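Ticket 842: Gripper replacement, second station – purchase request
Status: Waiting on requester
Queue: Equipment and Budget
Priority: Normal (was Urgent, was Normal)

Entry 1 – Requester
We need a spare pair of grippers for the two-arm station before the new budget closes. The left one has started closing late. You send it a close command, it thinks the matter over, and then it closes. I would like to buy the spares now instead of in January, when everyone else remembers they need something too.
Quote from Engebretsen attached. Lead time is 6 weeks.

Entry 2 – Purchasing
The quote is for one gripper. The request says a pair. Which is it?
Also, the part number on the quote is for the Moltier wrist plate, and the asset list says the station has the Jundetari plate. Please confirm before I send anything upstairs.

Entry 3 – Requester
A pair. The quote is for one because Engebretsen lists left and right as separate items and I only clicked one of them.
The asset list is out of date. We changed to the Moltier plate last year and filled in a form saying so. I have a copy of the form. I am told the form went to a mailbox that has since been retired with honors.

Entry 4 – Lab support
Before we spend money on the left gripper, can we rule out the cheap things? Please try the following and write down what you get:
Swap the left and right cables at the controller. See if the delay follows the cable.
Restart the controller with the arms parked.
Run the close test with nothing in the fingers, then again with the usual test items.

Entry 5 – Requester
Done.
Cables swapped: delay stays on the left.
Restart: no change, although the fan is quieter, so thank you for that.
Close test, nothing in the fingers: the right is fine, the left takes 855 milliseconds from command to first movement. The right takes 46.
Close test with the buns: same story. The left gets there in the end, but by then the arm has moved on and the bun is being patted. It is a gentle pat. It is not what the task sheet asks for.

Entry 6 – Lab support
Same delay with and without load, and it stays with the gripper. That points to the gripper's own board, not the wiring. I'm fine with calling it hardware.
Is it worth repairing? Sisico does board swaps on this model.

Entry 7 – Requester
I asked. Sisico will swap the board, but we ship the gripper to them and they keep it for up to 6 weeks. That is the same wait as a new one, with the added feature of having no left hand in the meantime. I'd still like to send it after the spares arrive, so the old one can become the spare's spare.

Entry 8 – Purchasing
Understood. So the plan is: buy two, then repair one. Three lines on the budget sheet where there used to be one. I can defend the first two. For the repair I need a sentence that is not "spare's spare."

Entry 9 – Requester
"Repair of existing asset to extend service life." I have used it before and it has never been questioned.

Entry 10 – Purchasing
Accepted. Still missing from you:
Corrected quote with both sides on it
The form about the Moltier plate, so the asset list can catch up
A current picture of the station with both grippers fitted, for the request packet

Entry 11 – Requester
Corrected quote and form are attached. Engebretsen has held the price on both sides, and I've asked them to put the word "pair" somewhere on the page. Picture is below, with the mug, the plate and both pumpkin buns on the table. No change to the fault. Please don't move this back to Urgent – the last time that happened I got four phone calls and no gripper.

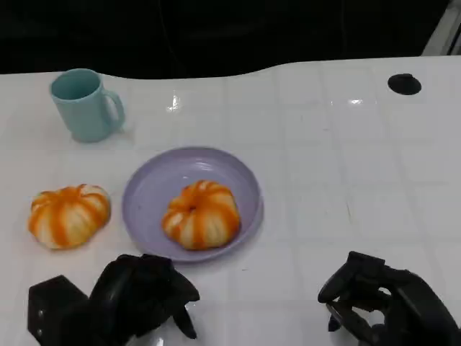

Posted by Zsolt Hajdu, June 4, 2019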